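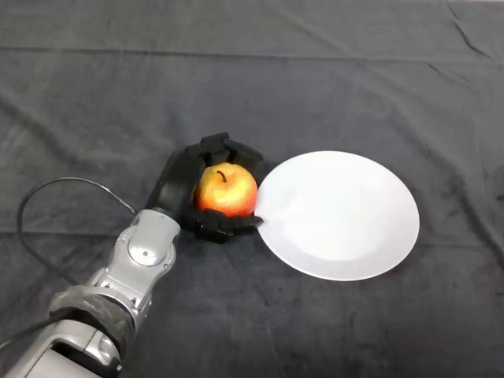
Opening slide: dark gray cloth, creases and all.

Okay, so hi everybody, thanks for coming in on a Friday. (Wait for the door to close. The door at Menen Hall is loud.)

I'm going to talk about table linens at small catered events, and I promise it's more fun than the program makes it sound. I've been setting tables for 10 years, first at the Drekow and now on my own, and most of what I know I learned by getting it wrong in front of a bride's mother.

Let me start with color, and why I moved away from white. White cloths are lovely for the first hour. Then someone reaches for the gravy. When I opened up shop I bought 100 white cloths, and I spent that whole first summer bent over a sink with a toothbrush. Dark gray changed my life! It hides a drip of coffee, it looks good in evening light, and it makes plain dishes look like you planned them.

(Pause here. Someone always asks about lint. Get to it now before they do.)

Lint, yes. Dark fabric with any kind of nap to it will pick up every bit of fluff in the room. I carry 3 lint rollers to every job and I still run out. Roll in one direction only, toward yourself, and do it after the chairs are in place. The people dragging the chairs are wearing sweaters. They're always wearing sweaters.

Next is creases. I used to iron at home the night before, fold everything into perfect squares, and drive it over feeling very proud of myself. Then I'd unfold it and find a grid. If you take one thing home today, stop folding and start rolling. I save the long cardboard tubes from the fabric store on Correia Street, and a cloth rolled on a tube comes off close to flat. For folds that are already there, a hand steamer and a bit of patience will do it. Go over the long center fold first, that's the one people see from across the room.
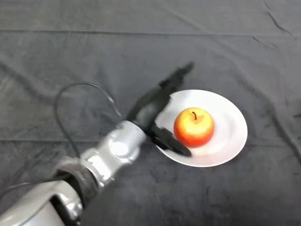

What size cloth should I buy for a table that seats ten?
Measure the tabletop and add 10 inches to every side for a daytime meal, then go all the way to the floor for a formal dinner.

(That one came from the sign-up sheet. Read it out loud, then ask if anyone has a weird table. Somebody has a weird table.)

Now the weird tables. At the Budham job in April we had an oval, two rectangles pushed together, and a thing I can only call a kidney. For joined tables, run one long cloth across the seam if you own one. If you don't, overlap two and point the top edge away from the entrance so guests don't walk in looking right at it. For the kidney we pinned underneath and prayed - and nobody set a glass near the curve, thank goodness.

Washing, quickly, I know we want our coffee. Cold water, dark with dark, and skip the fabric softener. It leaves a film and your napkins stop soaking anything up. Take cloths out of the dryer while they're still a little damp and get them straight onto the tube. I set a timer for 5 minutes before the end of the cycle, and I stand there like I'm guarding it. 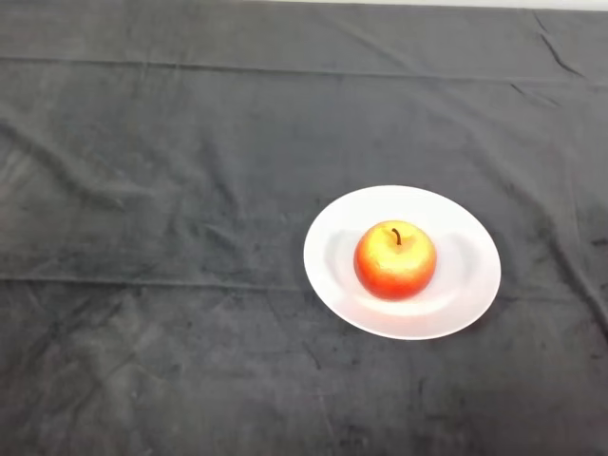
Plain white plate on dark gray.

Last bit is plates. I get asked for patterned china a lot, and I do rent it, but for most parties I nudge people toward plain white. It's cheaper to replace, it stacks without fuss, and if a box from the old set gets mixed up with the new one you can usually get away with it. Put your money into decent napkins. People hold those in their hands all night.

(If there's time, tell the one about the candle wax. If not, skip to handouts.)

The price sheets are on the back table, and I left a tube there with a cloth rolled on it, so please go unroll it and roll it back up again. Questions now, then coffee!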